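Trellance put up a page last month telling homeowners to seal their stone floors once a year. Trellance also sells sealer. I have been laying and fixing floors for a long time and I have questions. Thread.

1/ Start with the number. The page says a marble floor "loses protection" after 12 months. Loses how much? Measured how? In a hallway or in a guest bath that gets used at Thanksgiving? There's no test linked. I looked for a while.

2/ I wrote and asked. Got a nice reply from a Nia Ellis in customer care, who sent me the same page back as a PDF.

3/ Some stone does need sealing. Honed limestone in a kitchen, sure. Light marble by a stove, I would. But I've been on my knees on lobby floors that had seen nothing but a damp mop since the building opened, and they were fine. A bit dull by the door.

4/ The test is a spoonful of water. Leave it ten minutes, wipe, look. If there's a dark patch, the stone is drinking. If there isn't, put your wallet away. Try it in three or four spots, including one under the rug.

5/ Somebody always says "but the grout." Fine, seal the grout. That's a small bottle and a small brush and it's a different product at a different price. Funny how the page treats them as one job.

6/ Now the quote that set me off. Gwenllian Pugh, who reads these threads and has my sympathy, was told $553 to strip and reseal an entry hall. Marble octagons, little black squares in between. She did the water test while the guy was still in the driveway. No dark patch anywhere.

7/ That pattern is octagon and dot, by the way, and it gets oversold worse than any other floor I know. It looks old and fancy, so people assume it's fragile. Three pictures.

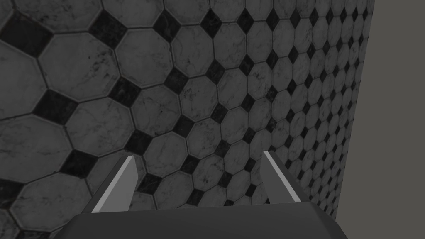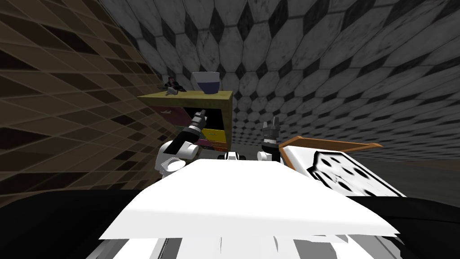
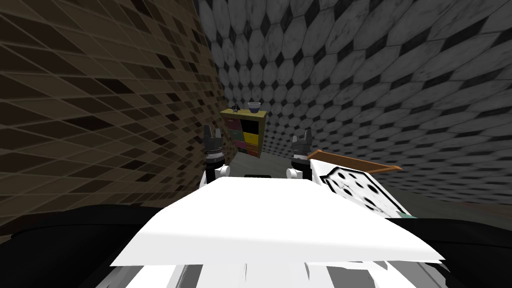

Octagon and dot is the first one. All three are renders.

8/ The veining matters less than the salesman wants it to. Faint gray streaks are part of the stone. I've heard them called "early staining" by a man holding a clipboard. Ask him to point at the stain, then ask him why it carries on through the chip at the edge of the tile.

9/ What does hurt marble is acid. Lemon, vinegar, the wrong bathroom cleaner. That's etching, and the ordinary sealer in these quotes won't stop it. Trellance's page has a photo of a wine glass on it. Read the small print and it says "may help resist." May!

10/ I'm told Gittins does an 8 year sealer now. Maybe it works. I'd like to see a floor that's had it on for 8 years, and the product came out in August, so I guess I'll wait.

11/ Trefor Lloyd asked about the "breathable" ones. All I can say is that I've used two that claimed it, and one left a haze on black tile that took me most of a weekend to get off. The other one was okay. I wouldn't build a theory on that.

12/ Chi-keung Hsu says I'm being unfair and that yearly sealing is cheap insurance. Cheap if you do it yourself, maybe. At $238 a visit for a small bathroom it isn't. And too many coats on dense stone just sit on top and get sticky and hold dirt, and then you pay someone to take them off.

13/ So, before you sign anything: water test. Ask which product, by name. Ask what happens if the stone doesn't absorb it. If the answer to that last one is a discount, you've learned something.

14/ Gwenllian called the guy back, and he offered to do "just the high traffic areas" for less. It's an entry hall. She bought a pH neutral cleaner and a new doormat.

15/ If anybody has actual numbers on yearly versus never, same stone, same house, send them. I'll post them even if they make me look dumb. Please don't send me the PDF, I have it twice.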